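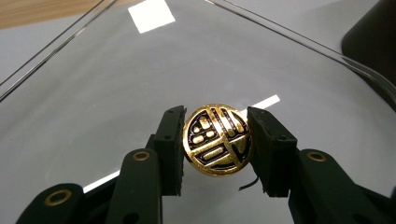
By Ailsa Urquhart | Monday, January 1, 2018

Restport stockroom, winter walk-through

Exit door, north: opens fully. OK.
Extinguisher 231: gauge in the green, tag signed in December. OK.
Ladder: 2 feet worn smooth. Replace before use.
Heater: cord warm at the plug — unplugged and tagged.
Shelf load signs: one missing in row 20.
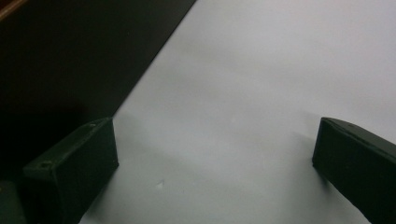
Hyun commented that the heater cord was warm last winter too, and asked for a new outlet as well as a new heater. Added to the repair list.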